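**Members' Forum > Records and Correspondence > Retention of paper membership forms**

**g.danzer** (2019-09-03)
Members are advised that the Maltwood branch holds 3,972 paper membership forms, of which 678 relate to persons whose membership has lapsed. It is proposed that the lapsed forms be destroyed in December. Comments are invited.

**wubit_abera**
I do not support the proposal in its present form. Clause 14 of our rules requires lapsed records to be kept for seven years. Has the date of lapse been checked on each form?

**g.danzer**
It has been checked for 276 of them. The remainder carry no date stamp.

**K Hollenstein**
Then only those 276 should be considered. The Jedberg branch destroyed undated forms and was later unable to answer a query about life memberships.

**othmane.b**
With respect to Kilian, the Jedberg matter concerned minutes. Scanned copies would satisfy clause 14, and the originals need not be kept once catalogued.

**wubit_abera**
Clause 14 refers to "the original or a certified copy". An uncertified scan is neither. I ask that the item be deferred.

**s_prantl**
I favour deferral also. In the meantime, incoming forms should be sorted by year of renewal, with stacked letter trays labelled for the purpose.
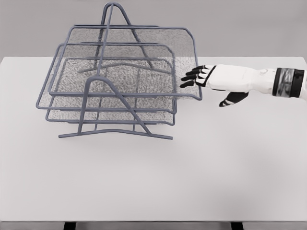 The labels should follow the wording of the register, and any form without a date should be stamped on the day it is received.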